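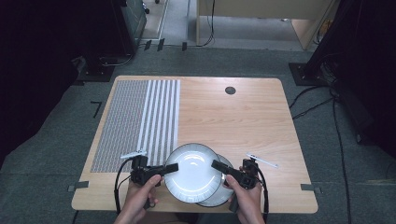 Fig. 1. Two hand-held grippers on two stacked plates.

Week 9 notes: learning two-handed tasks from hand-held demonstrations

Last time we talked about teleoperation and all the trouble it brings (you'll remember the lag!), so today we take the robot out of the demonstration altogether. A person simply holds the grippers, one in each hand, and does the task on an ordinary table. What we want to keep is the motion of each gripper and how far its fingers are open, and with those two things we can train a policy for a pair of arms later on.

Plates are a lovely task for this, and I do come back to them every year. One flat finger presses in from the left and the other from the right, so neither hand can do the job alone. If the hands drift apart even a little, the grasp is gone, and the policy has to learn that the two motions belong together.

The data set we'll use in the lab is Celell, with 641 demonstrations in the training part and 20 held back for testing. Please don't peek at those 20 while you're tuning. The baseline, Mikside, predicts both grippers' motion in one go, a short chunk of steps at a time. Train it for 3000 steps first and look at the curves before you try anything fancy.

Something to think over before the lab: should each gripper's motion be written relative to the table, or relative to the other gripper? The Brureck report argues for the second, and I lean that way myself for plates, though I'm less sure about tasks where the hands take turns. Try both and bring your plots.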